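Plirnness Team Teaches Two-Armed Robot to Handle Cups That Stand Too Close Together

New training method, called Musterness, asks the robot to practice the awkward starts first

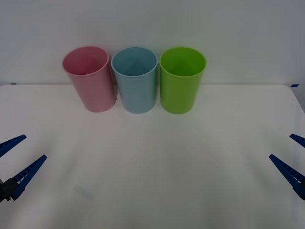 Pink, light blue and lime-green cups at the back of the table, with both of the robot's grippers open before them.

2 November 2020 - Anyone who has ever tried to take one glass out of a crowded cupboard knows the small moment of thought that comes first. Which one will move without bumping the others? Which hand should go in? Researchers at Plirnness, the robotics research company, have spent a good part of this year helping a two-armed robot get better at just that moment, and today they are happy to share the results, along with the recordings behind them.

The method is called Musterness, and the idea behind it is a friendly and fairly simple one. Robots that learn by being shown a task are often shown tidy versions of it, with the cups well apart and easy to reach. Musterness turns the order around. The people guiding the robot begin with the crowded layouts - cups side by side, cups leaning, cups pushed to the far side of the table - and only later fill in the easy ones.

"We had been so nice to the robot," said Shirin Moradi, who leads the project. "We would set out the cups the way you would for a guest, with lots of room, and then we were disappointed when it struggled with a cluster. So we sat down and asked which starts we were avoiding, and we wrote those down, and they became the first page of the plan."

For the study, the team recorded 497 demonstrations in which a person guided both arms through picking up plastic cups and nesting them into a single stack. After a careful review, 442 of those were kept for training. The rest were set aside, mostly for pauses in the middle of a movement or for a cup that had been dropped and put back by hand.

The trained robot was then tested in 156 trials using layouts it had not been shown. A robot trained on the same number of demonstrations in the usual order, easy layouts first, was given the very same set. The Musterness robot completed 35 more trials than its counterpart, and the difference was largest in layouts where a cup had a close neighbor on at least one side.

Kamran Hosseinzadeh, who looked after the testing, said the way the robot reached for the cups interested him as much as the totals did. The robot trained in the usual order tended to go straight for whichever cup was nearest to an open gripper, and it would often nudge the next cup along the way. The other one was more likely to begin at the free end of a row and work inward.

"I must have watched that first reach a great many times, and I still enjoy it," Hosseinzadeh said. "You lay out three cups in a tight row and you find yourself leaning toward the screen, wondering which one it will go for. It is a small thing, I know, but so much of the rest of the task depends on it."

The team kept the physical setup modest on purpose. The work was done on a plain white table against a plain wall, with bits of blue tape on the table's back edge and ridged plastic fingers on the grippers. The fingers are a design from Skelex, a small parts maker that supplied several versions before everyone was satisfied with how they held a thin, tapered cup wall. Uwe Janssen, who handled the design at Skelex, made a number of changes to the spacing of the ridges in August, after early sessions in which cups turned in the grip when lifted by the rim.

"Shirin's group sent us long and very polite lists," said Janssen. "I have kept them all. The fingers we ended up with are narrower than the ones I would have drawn on my own, and they bend a little more, and they are better for it."

There are limits, and the team would like readers to know them. All of the cups in the study were empty, and all were plastic. Clear cups were left out altogether, as was anything with a handle. The method has so far been tried on one table with one pair of arms, and the gain was slight in layouts where the cups stood well apart to begin with. Leaning cups also remain hard for both versions of the robot, especially when the lean is away from the arm that would otherwise reach first.

Bijan Zarei, who wrote the learning software, is now working on a version that chooses its own practice layouts based on where the robot hesitates. He expects this to save the people doing the guiding a good deal of time, and he would also like to see the method tried on bowls and small boxes. Hamidreza Ranjbar is preparing the written report and the setup notes, which include table measurements and the full list of starting layouts, in the order they were recorded.

The demonstrations, including the ones set aside, will be offered free of charge to university groups and other research teams through the Shojaei archive. Groups that would like help repeating the study on their own equipment are warmly invited to get in touch, and the team is especially glad to hear from people whose tables, arms or cups are quite different from its own.

About Plirnness
Plirnness studies how robots with two arms can learn everyday handling tasks from people. Its work covers training methods, gripper testing and shared recordings for research use.

Media contact
Hamidreza Ranjbar, Plirnness Research Communications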